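Tracing talk, library evening, 25 January 2020
Speaker notes (Natália), long version

Hello and settle in

Say hi, thank Beatriz Amaral for the room and for the projector cable I forgot. Phones on quiet, please, but keep them on. A couple of people in our network are waiting on calls tonight and I would never ask them to switch off.

I'm Natália Vilela, I've been on the tracing desk at Flurnside for seven years now. We help families look for relatives they lost touch with during a war or while running from one. Mostly I read letters and make phone calls. People expect something more exciting and then they see my desk!

Where the numbers stand

Slow down here, I always rush it.

Open cases on our books this week: 2,541. That's people, so a mother looking for three sons is three cases. Last year we closed 162. "Closed" means the family got an answer. Sometimes the answer is a phone number in another country, and sometimes it's a grave. I don't split the figure in a public talk. If somebody asks, say the families asked us to keep it that way, and move on.

(Pause. Drink water.)

How a search starts

Somebody comes in, or writes, or their niece writes for them. We ask for the full name and every other way it might be spelled. This matters more than you'd think, because one clerk at one border writes what he hears, and the next clerk copies it wrong. I had a man listed under four spellings, and two of them were in our own cabinet. Embarrassing, but I tell that story every time.

Then the last place they were seen, who was with them, and anything about the body that doesn't change: an old scar, a missing tooth. It's a hard conversation. We do it sitting side by side, with the form on the table, and we stop whenever they want.

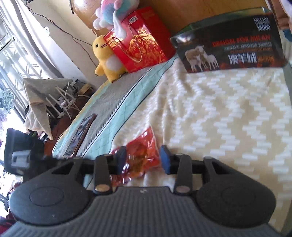 What we do with the answers

The names go into Erus, our case database. I'll keep this short, I can talk about Erus for an hour and Beatriz has threatened to pull the plug. It compares spellings and dates and throws up possible matches, and then a person has to look at each one. Most are wrong. A right name with a wrong age could be a cousin, or it could be a boy who told the border police he was older.

We also swap lists with the Nyarko office twice a month. They work from camp registers and hospital books, we work from families, so the two halves sometimes meet in the middle. Oh, that's the best kind of Monday.

What we don't do: we don't give out an address, ever, until the person we've found says yes. Some people left for a reason. I've had shouting about this one (and I understand the shouting), so say it clearly and don't apologize for it.

The waiting part

Read the bit from the letter, the one in the blue folder. Only the second paragraph. She gave permission for that much.

Then say: ten years is a normal length for a file to stay open with us. We call every family in January even if there's nothing new, and I used to dread those calls. Now I think they're the most useful thing I do all year. Folks remember things. A nickname, the name of a bus driver, a school friend who moved to the coast.

How you can help

Languages first, we're desperate for readers of old handwriting. Evenings are fine, and training is two Saturdays. The sign-up sheet is by the door next to the Amoser leaflets, which are about legal advice and are not ours, so please send those questions to them.

If you're looking for someone yourself, don't put it on the sheet. Come and find me afterward, or call the desk and ask for me or Beatriz.

Questions, until they want to lock up. Give Beatriz her cable back.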